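Looking after the hands: how we keep one table cell running
Speaker notes, Spyros Radulović, Monday session

Start without greeting, they had the welcome already. Say name, say I take care of the cell in Pukley since February. I am a technician, I do not write the control software. Questions about software go to Gebretsadik.

First point. Most of our stops did not come from the arms. I went through the log before this talk: 109 stops, and 40 of them had the word "wrist" in the note. Let people read the number on the slide, do not hurry. By "wrist" I mean everything between the last arm joint and the palm: collar, screws, connector, cable.

Second point, the cable. It leaves the connector on the side and goes in a loop under the housing. If the loop is too short, it pulls when the wrist turns. If it is too long, it touches the table. We set the loop with the arm in its lowest working position and never in the parking position. I made this mistake for two weeks, tell the story only if there is time.

Now the pictures. Give them a moment to look, then speak about the connector.

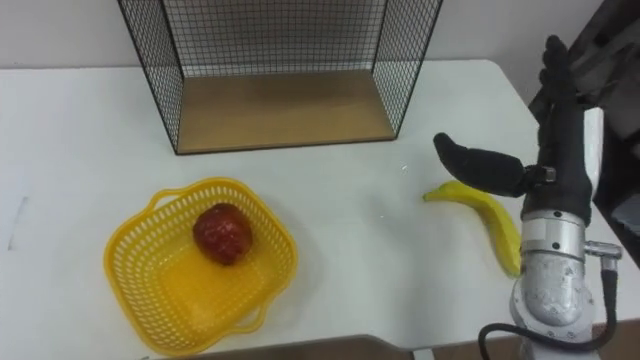
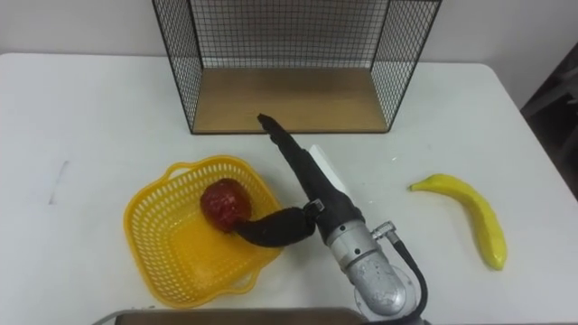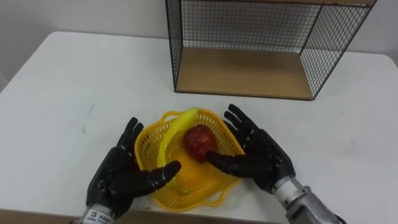 Table cell with the yellow basket, the fruit and the wire mesh unit.

Ask the room: where would you put your hand first for a check? Somebody will say the fingers. My answer is the collar screws. In the second picture two of the screw holes can be seen, one above the other. We check them with the small torque driver each morning at 7:30, before power to the hand.

Third point, the thumb. It has a small metal joint at the base, and dust collects there. Dry brush only. We tried a spray from Lernance and I would not do it again, it left a film. After cleaning, move the thumb by software through the full range, slowly, and listen.

Fourth point, the table. The wire unit is not always in the same place, I have seen it moved more than once. Therefore we do not use it as a reference for calibration. We measure from the table corner. When the table is moved for cleaning the floor, the calibration must be done again, also when it looks the same. Scuffs on the top we leave, but sticky places must be wiped.

Changing a hand: show the printed sheet from Niltham, page two. With practice it takes 34 minutes, including the test. Connector off first, then screws, and support the hand from below the whole time. Say this twice.

Spare parts: one complete hand, two cables, one bag of collar screws. Order cables early.

If they ask about cost, I do not have the figure, write down the e-mail.

Last slide is the checklist. Leave it on during questions.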